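Orest Stelmakh starts talking before I've got my coat off. He wants me to know that the arm was a bargain, that it came through the door of the Gindadden workshop with a hand's width to spare, and that he has slept badly ever since because he keeps thinking of things to try with it.

"I used to mend washing machines," he says. "Now I've got this! You can't expect a man to be sensible."

He and Diarmuid Ní Mhurchú share the bench, the bills and most of the arguments. Their project is called Drudarico, and the idea is simple enough to explain over a mug of tea: tip mixed bits and pieces into a bin and have the arm pick them out again, one at a time, without help. They have been at it since March, mostly in the evenings, and the log on Diarmuid's laptop stands at 3,832 attempts.

"People ask which bit is hardest," says Diarmuid. "I tell them corners. Always corners."

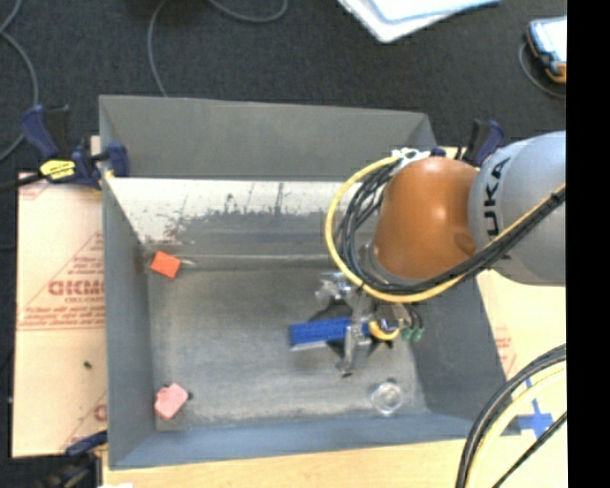 Diarmuid wrote nearly all of the picking software, and he lights up when he gets on to how it chooses what to go for. Every item gets a score, and anything hard against a wall loses points, as the fingers need room on both sides. A long blue piece out in the open suits the gripper nicely. The orange-red block tilted in the rear left corner is the sort of thing that keeps him up until 2 in the morning. "And then there's anything see-through," he says, "which is a whole other misery."

Orest looks after everything you can hit with a spanner. He is proudest of the clamps – "buy more than you think, then buy more" – and still cross about the cables, which he has rerouted 14 times. The first bin walked across the table whenever the arm nudged it.

What would they do with another £400? Orest says a second gripper. Diarmuid says better lights, and they're off again, quite happily, until the kettle clicks.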